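9 October 2025

Back on the simulated arm today, after a week of telling everyone it was finished. It is not finished! I'd promised myself one quiet afternoon of housekeeping (rename the log folders, write down the joint limits someplace other than my own head, go home) and instead I spent the entire day on a camera mount the size of a matchbox, which doesn't even exist.

For my own future reference, because I will forget: the arm is running in Erkier, the gripper model is the Bistik two-finger one, and the room is the Navarro house, the one with all the wood. The wrist view has to show both fingers all the way open at the start of every run, with clear space between them. That's the whole spec. I wrote it myself in March and was pretty proud of how short it was.

So I opened the gripper, parked the arm, and went to look at the wrist view, coffee in hand, expecting to be done before the coffee was. Fingers open, nothing in them, good. But the crossbar had a lean to it, left side a bit higher than the right. Just a touch. I put my ruler against the monitor like somebody's grandfather hanging a picture, and yep, a lean.
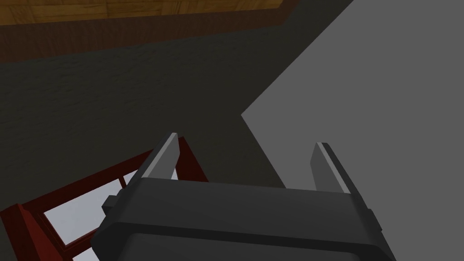

The lean

First thing I blamed was the mesh. The Bistik file came to me secondhand and it's had some work done on it, so I loaded it all by itself in an empty world and spun it around for a while. Straight as anything. Then I blamed the last wrist joint, which had a leftover offset in the home pose from when I was messing with the approach angle. I zeroed that, saved, reloaded, felt very clever. Still leaning. Then lunch (soup, the good one).

After lunch I went at it the slow way. Six poses, hold each one until the arm settles, save the wrist view, write down the joint values next to it. It's so boring and I should always do it first. I put the values in the paper notebook too, since the last time I trusted the spreadsheet it sorted one column without the others and I lost a morning.

Some of the poses bring that dark red framed thing with the panes into the lower left, behind the left finger, and I ended up liking those best for checking. The pale edge on the finger shows up really nicely against the panes. Against the plain gray on the other side all you get to work with is the light strip along the top of the right finger. I may move the home pose so that the wrist always has something bright behind at least one finger. Not today though.

I posted one of the views to the Erkier board with my joint list and a slightly whiny message.
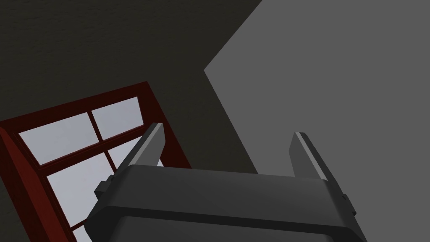 Is the camera bracket fixed to the wrist or is it hanging on a joint, came the reply, no hello or anything, and if it's on a joint then look at the stiffness before you touch the mesh again, since a soft one will sag a different way in every pose.

Well. I had touched the mesh again by then, so that stung a little. And of course it's on a joint. I put it on a joint back in March so I could tip the camera up and down while I was choosing an angle, and then I chose the angle and never locked it! The bracket and camera together weigh 117 grams in the model, which I'd typed in faithfully from the parts sheet, and all of it was sitting on a joint with the stiffness left at whatever low number the importer hands out.

To be sure, I ran the pose that points the gripper straight up at the ceiling, fingers spread, the two lights at the top of the view and the wood beams running down between the fingers. If it were a plain mounting error, I'd expect the same lean I had this morning. In this one the right finger stands slightly higher than the left. Other way around! I was so happy I said "ha" out loud to a room with only me in it.

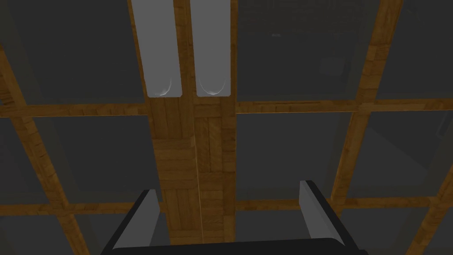
Grakero

Evening, second sitting. I swapped the joint for a fixed one and put the camera angle straight into the bracket transform, so there's nothing left in there to sag. Took 3 tries because I had the rotation order backward, and on the first go the camera was staring into the gripper housing. I'm rerunning the whole pose list overnight, 961 steps to each run, and I'll lay the finger edges over each other in the morning before I say one word to anybody.

Still to do: put the original Bistik mesh back (sorry, mesh). Add a line to the setup sheet about locking anything that was only loose for adjusting. Thank the person on the board, who was right and kind of curt. Look at the finger pads too, I want to know if the contact faces line up with what gets drawn.

Also buy more soup.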